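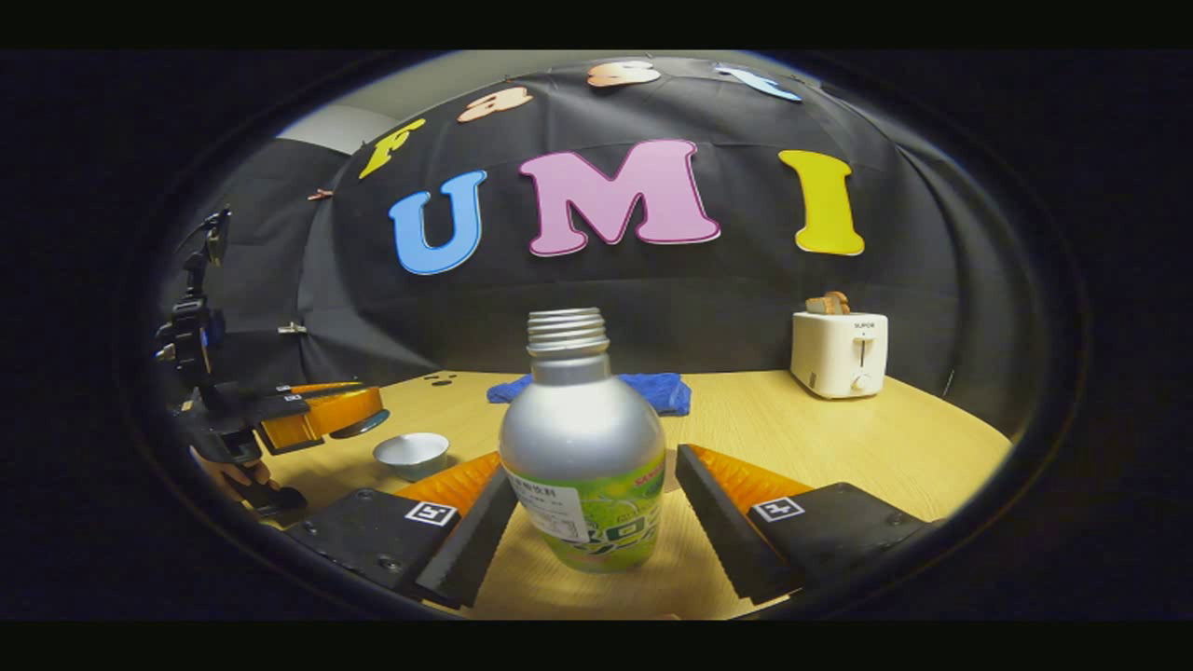
Can a label be taken off an aluminum bottle without scratching the metal?
A long soak in warm water and a plastic scraper will do it, as long as the glue is wiped off while it is still soft.

Search the notebook Enter keyword Go

February, afternoon
Noelia Cifuentes, Malier workshop, bench notes

Label removal again. Waqas wants the bottles bare before we try the Clikard labels on them, and he wants to know how long it takes per bottle if one person does it with ordinary kitchen things. So no solvent today, only water, dish soap and baking soda.

Set up on the light wood table. Blue towel folded flat for the drying spot, small white bowl for the paste, toaster left at the back on the right where it always is. First bottle out was one of the silver ones with the lime-green label, cap off. The label goes around the lower half, with the small print on a white panel, so most of the area to clean is low on the body and there isn't much to do near the neck. The ones with labels that ride up onto the shoulder are worse.

Caps off for all of them. Last time we soaked with the caps on and the bottles floated and turned over, and half of each label stayed above the water. With the caps off they fill and sink. The threads don't seem to mind the water but they do hold on to soap, so rinse them under the tap and run a finger around.

First soak: 34 minutes, warm tap water, a little dish soap. Corner lifted with a fingernail. The top layer came away in one sheet and left a thin white film and all of the glue. Put it back in for another eight minutes and the film rubbed off with a thumb. The glue did not.

Paste for the glue: baking soda and cooking oil mixed in the bowl until it stops running. Spread on by hand, wait, wipe with a rag. Second wipe with soap and water to get rid of the oil. It works on the body. On the curve where the body starts to narrow it takes a bit more rubbing.

Things tried on the glue, for Babar's table:
Oil only – softens it, smears, needs a lot of rag.
Baking soda and water – dries out too fast and feels gritty.
Baking soda and oil – best of the lot.
Plastic scraper, no paste – fine on the thick patches, skips over the thin ones.
Green scouring pad – do not use. It left fine lines that show as soon as the bottle is turned toward the window. That bottle is marked on the base with an S and should not go in the sample box.

Kulsoom asked if the bottles could go in the dishwasher. I would leave that alone. We had some come out dull and gray in the fall and never settled whether the detergent or the heat did it.

Drying: upside down in the rack first, then onto the folded towel. Straight onto the towel is slow, as the inside has nowhere to drain. The towel sheds a little blue lint the first time it is used, so check the threads before capping. Shagufta has a white one at home with less fluff and will bring it in.

Stock: 67 bottles in the crates under the bench, mixed labels. Waqas says the full order from Istex would be 3,000 if the trial goes ahead, and at today's pace I don't want to be the person scraping them. Ask Chaudhry if they can supply them plain. He wrote to them before about caps and got an answer quickly, so he should be the one to write.

Also for whoever uses the table next: I wiped it down but there may still be oil near the front edge. The rag is in the bin with the lid. Paste left over in the bowl goes in the trash, as it sets hard in the drain.

Next session
– Same soak with hotter water, shorter time. Use the thermometer from the drawer and write the number down, which I did not do today.
– Hair dryer on a dry label before any soaking (Shagufta's idea).
– Try a clean bottle with a Clikard label, leave it overnight, then see if it lifts at the edges.
– More rags.

Babar, the times are on the yellow sheet by the sink. The third line is in pencil and needs checking – I stopped to take a call and started the timer late.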